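Why Does the Bread in Fumham Hall Go Stale by Dinner?
Final report, Introduction to Food Studies
Gunnel Engström
September 19, 2019

Background

Fumham Hall serves a white roll at lunch. By dinner the same roll is served again, and it has changed. My roommate calls it "the evening roll," as if it were a separate product. I wanted to find out what happens to it in between, and whether any of it could be slowed down by a student with no budget and one drawer.

Most people think stale bread is dry bread. That is only part of it. Starch in fresh bread is soft and disorderly. As the loaf cools and sits, the starch molecules line up again and squeeze out some of the water they were holding, and the crumb goes firm even if the roll is sealed in plastic and loses almost nothing to the air. The process has a long name, retrogradation, which I have now spelled wrong in three drafts.

Method

I collected 33 rolls over two weeks in February, with the permission of the dining staff, who were nicer about it than I would have been. The rolls were split among four places: an open plate, a paper bag, a zip bag on the desk, and a zip bag in the Flilent mini fridge that came with the room. After a day I pressed each roll with the same soup can and measured how far it sank with a ruler. I know that a soup can is not a laboratory instrument. The laboratory instrument was booked.

I also ran a short survey. I handed out 100 forms outside the hall and got back fewer than I am comfortable printing. One had a drawing of a duck on it.

Results

The fridge rolls were the firmest of the bagged ones. I repeated this part because I didn't believe it, and then found it in every textbook I should have read first. Starch firms up fastest at temperatures a little above freezing, so the fridge is close to the worst place for a roll you plan to eat tomorrow.

The open plate gave a hard crust and a hard middle. The paper bag gave a leathery crust and a middle that was still all right. The zip bag on the desk kept the softest crumb, but the crust turned to something like damp felt. Reheating in the Gotance toaster oven brought most of the rolls back for a few minutes, after which they got worse than before. Eat quickly.

Problems

My two rulers did not agree with each other. Two rolls were eaten by a person who has since apologized. I also never found out when the rolls were baked, and the Tsegaye bakery, which supplies them, answered my email with a coupon.

If I did this again I would freeze a batch, and I would borrow a proper scale before the last week of the project.

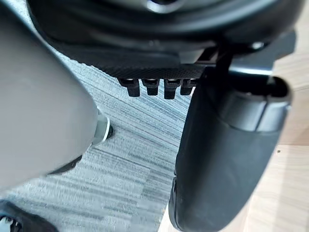 Figure 1. Close view of a black housing with a textured band and four short tabs, grey part at left.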